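3.2 Upkeep of the Pandodton cell

The cell takes old desktop computers apart and puts them back together for parts recovery trials. One arm works over an open Dell chassis, and the small parts it handles sit in a grey moulded tray with a holder or set of clips for each. A camera at the wrist gives the only close view of the fingers, so its mount is checked before each run.

Screws on the gripper are tightened every 147 cycles. After 1,000 cycles both fingers are taken off, cleaned and refitted, and the arm is taught its tray points again. We changed the fingers once, in August, when grip on the processor had become uneven (Figure 6).

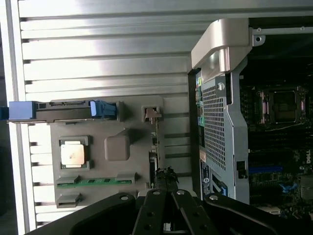
Figure 6. Gripper, parts tray and open chassis in the Pandodton cell.

The new pair needed a slightly lower closing force, which we set by hand over several trial picks. The cable run at the wrist was also retied at that point, leaving enough slack for a full turn of the last joint.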